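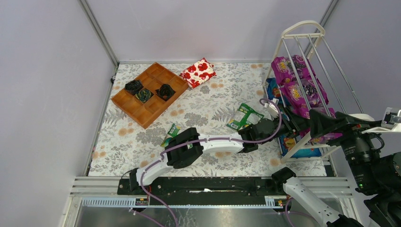
Tunstall's sock drawer people have moved in on Thursday nights

I went to the new tidy-up night at the Tunstall community rooms expecting to stay for one cup of tea, and I came home after closing time with a bag of stuff for the charity shop and strong feelings about wooden trays.

If you haven't heard, the Dultier Street hall has started running a drop-in evening for anyone who wants to get their small things in order. Socks, snacks, gift wrap, batteries, all the bits that end up in that one kitchen drawer. It costs $5 at the door (cash is easier, they tell me) and you can bring your own mess or just practice on theirs.

Seren Humphreys runs it. She used to manage the stockroom at Kirus, the housewares store that closed on the bypass, and she kept a lot of the display pieces when it shut. "I had 69 trays and dividers in my garage," she told me. "My car was living on the street!"

The tray I liked best was the brown wooden one with nine square cells, three by three, set down at a bit of an angle on the leafy gray-and-white tabletop with the peach blossoms. Three of the cells had dark crumpled fabric bundles in them, one with green and yellow on it, and the other six were empty. My own instinct is to fill every square the minute I see it. Seren says leave the gaps. Put in what you wear, live with it for a week, and then decide what else has earned a spot. I've been doing it since with my running gear and I'm a little annoyed at how well it's going.

Then there's the white rack with the slanted tiers and the handle on top, which stood over on the right side of the table. I want one for the pantry. A green and white snack bag was lying out in the middle, and we had a surprisingly heated talk about whether chips belong on a rack, in a basket or on top of the fridge where the kids can't reach. (Fridge. I won't be moved.) A little parcel in white paper with red poppy-like flowers got a lot of love too, and two people asked where to buy the paper. Seren says she picked it up at Bivus, on the clearance table, so good luck.

The hall's email list went out to 496 people, and the first few evenings have been busy enough that they're adding a second session, starting at half past seven. The hall has also put $3,000 toward shelving for the back cupboard, so regulars can leave a box there between visits instead of hauling it home on the bus.

Evenings run every Thursday through December, with doors at six. Bring one drawer's worth, no more. I brought two and got a look. Tea is included, cookies go fast, and if you have spare shoeboxes lying around they'll happily take them off your hands at the front desk any weekday morning.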